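Gleitsichtgläser am Schreibtisch: Messwerte nach einem halben Jahr

Seit Juni arbeite ich mit zwei Brillen. Die erste ist eine normale Gleitsichtbrille, die zweite eine Raumbrille mit begrenztem Fernbereich. Der Optiker (Pinik, Filiale in der Altstadt) hatte mir beide Varianten durchgerechnet und dabei einige Begriffe verwendet, die ich zu Hause nachschlagen musste. Ich schreibe den Stand jetzt auf, weil mich inzwischen drei Kollegen danach gefragt haben und ich die Zahlen nicht jedes Mal neu zusammensuchen will.

Ausgangslage: beidseitig leichte Kurzsichtigkeit, rechts -1,75, links -2,00, dazu ein Zylinder von -0,50 auf der linken Seite. Die Addition liegt bei 1,75 Dioptrien. Addition bezeichnet den Unterschied zwischen der Wirkung im Fernteil und der im Nahteil. Bei mir ergibt das im Nahteil rechts 0,00 und links -0,25. Praktisch heißt das, dass ich ein Buch ohne Brille lesen kann, einen Bildschirm in 70 cm Abstand aber nur unscharf sehe.

Der Bildschirmabstand ist die entscheidende Größe. Eine Entfernung von 70 cm entspricht einem Bedarf von 1,43 Dioptrien (Kehrwert der Entfernung in Metern). Ein Teil davon wird noch von der eigenen Akkommodation geleistet, der Rest muss aus dem Glas kommen. Bei einem Gleitsichtglas liegt die passende Wirkung in der Progressionszone, also in dem schmalen Kanal zwischen Fern- und Nahteil. Dieser Kanal ist bei steigender Addition zwangsläufig enger. Das ist eine geometrische Eigenschaft der Fläche (Satz von Minkwitz) und lässt sich durch ein teureres Glas nur verschieben: Der Astigmatismus seitlich des Kanals wächst quer zur Hauptlinie etwa doppelt so schnell wie die Wirkung entlang der Hauptlinie.

Zu Hause habe ich das mit einem einfachen Aufbau nachgeprüft. Auf dem Monitor läuft eine Textseite in 10 Punkt, der Kopf liegt in einer Kinnstütze aus dem Baumarkt, und ich notiere, bis zu welcher Spalte ich links und rechts ohne Kopfbewegung scharf lesen kann. Mit der Gleitsichtbrille komme ich auf eine nutzbare Breite von 21 cm, mit der Raumbrille auf 46 cm. Der Monitor ist 60 cm breit. Die Messung ist subjektiv, die Wiederholungen lagen aber jeweils innerhalb von zwei Zentimetern.

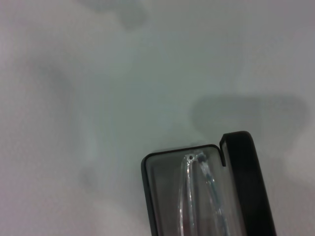

Weniger eindeutig ist die Frage der Kopfhaltung. Mit der Gleitsichtbrille muss ich das Kinn anheben, um den Bildschirm durch den richtigen Teil des Glases zu sehen. Nach sechs Stunden macht sich das im Nacken bemerkbar. Ich habe den Monitor daraufhin um 9 cm abgesenkt, was die Haltung verbessert, aber die Spiegelung der Deckenleuchte auf die untere Bildschirmhälfte verlegt hat. Mit der Raumbrille bleibt der Blick annähernd waagerecht. Dafür ist alles jenseits von vier Metern unscharf. Autofahren ist damit ausgeschlossen, der Gang zur Kaffeemaschine funktioniert.

Das Wechseln zwischen den Brillen ist lästiger, als ich angenommen hatte. Ich habe eine Zeit lang mitgeschrieben: 232 Wechsel in vier Arbeitswochen. Die meisten entfallen auf Besprechungen, in denen jemand an die Wand projiziert. Im Besprechungsraum sitze ich jetzt nach Möglichkeit vorn, dann reicht die Raumbrille.

Zur Zentrierung noch ein Punkt, der in den meisten Ratgebern zu kurz kommt. Die Einschleifhöhe muss in der Haltung gemessen werden, in der die Brille später getragen wird. Bei der ersten Anprobe stand ich sehr gerade, am Schreibtisch sitze ich deutlich anders. Die Höhe lag dadurch 2 mm zu tief, und der Zwischenbereich war erst mit überstrecktem Nacken erreichbar. Die Gläser wurden auf Reklamation neu gefertigt. Přemysl Trnka, der bei uns die Arbeitsplätze betreut, hatte dasselbe Problem mit umgekehrtem Vorzeichen – bei ihm ragte der Nahbereich in die Fernsicht hinein.

Zur Beschichtung: Beide Brillen haben eine normale Entspiegelung. Den Blaulichtfilter habe ich weggelassen. Die Belege für eine geringere Ermüdung der Augen haben mich nicht überzeugt, und der gelbliche Restfarbton stört mich bei der Bildbearbeitung.

Gereinigt wird mit lauwarmem Wasser und einem Tropfen Spülmittel ohne Pflegezusätze, danach Mikrofasertuch. Trockenes Wischen am Hemd hat die Vorgängerbrille nach zwei Jahren sichtbar verkratzt. Das Tuch geht alle paar Wochen in die Wäsche, ohne Weichspüler, weil der einen Film auf den Gläsern hinterlässt.

Offen ist die Frage des zweiten Monitors. Er steht 5 cm weiter hinten als der Hauptmonitor und um 30 Grad gedreht. Am äußeren Rand steigt der Abstand auf 88 cm, und dort wird die Schrift auch mit der Raumbrille weich. Ein Schwenkarm ist bestellt, Liefertermin Dezember. Die Messung mit der Kinnstütze wiederhole ich, sobald er montiert ist, und trage die Werte hier nach.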